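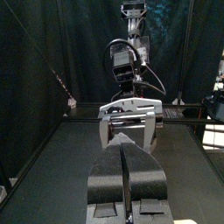 The two arms over the table, seen from the left wrist.

Home Guides Shop floor Training Contact

How to move a bench job over to a two-arm cell without losing the people who know it

By Su-bin Joo, Fladden

This guide covers the first weeks after a two-arm cell goes into a room where the work used to be done by hand. It follows what we did at Fladden with the Buvudura line, where small housings are picked, turned over and put into trays. The mechanical setup is in the supplier's manual. These steps are for the lead who has to run the change.

1. Write down the job before anyone touches the cell.
Sit with the person who does it now. We spent two shifts with Daichi Honda, who had been on the bench the longest, and wrote down every check he made. Several were not in the work instruction. He felt for a burr on the lower edge each time he turned a housing over, and he set doubtful parts to one side without marking them.

2. Sort the checks.
Make one column for what the arms can do and one for what stays with a person. Leave anything you are unsure of in the second column. You can move it later.

3. Name the new jobs and post them.
We ended up with cell operator, tray loader and inspector. Put the pay grade next to each one. People asked us about that before they asked about anything else, and we should have had the answer ready.

4. Train on handovers first.
The spot where the two grippers come close together is where most of our stops happened. Every operator should be able to do the following before working alone:

- stop the cell and say out loud that it is stopped
- open both grippers from the panel
- take out a part that is held at an angle
- check the finger pads on the left gripper for wear
- check that the camera cable on the other arm is clear of the fingers
- restart from the home position

Allow 40 minutes for this and repeat it the next day. Reading the sheet is not enough.

5. Start with a short run.
Our first was 12 parts, with the bench still open next to it. After that we went to 300 a shift and stayed there until the stops were down to a level one operator could handle. The line now runs 800. Do not take the bench away until the night shift agrees.

6. Keep a stop log on paper.
One line per stop: time, what the arm was holding, what you did. Hoshino, our maintenance contractor, reads it every week. The operators fill it in more carefully now that they see fixes come back from it.

7. Rotate.
Watching a cell is tiring in a different way from bench work. Wrists and shoulders got better, but people complained about sore eyes and about having less to talk about with the person beside them. We change positions every two hours - Collen, our other site, does it every hour and prefers that.

8. Go back to the list from step 1 in June, or whenever six months have passed. The burr check is still done by hand here.

Last updated 30 November 2019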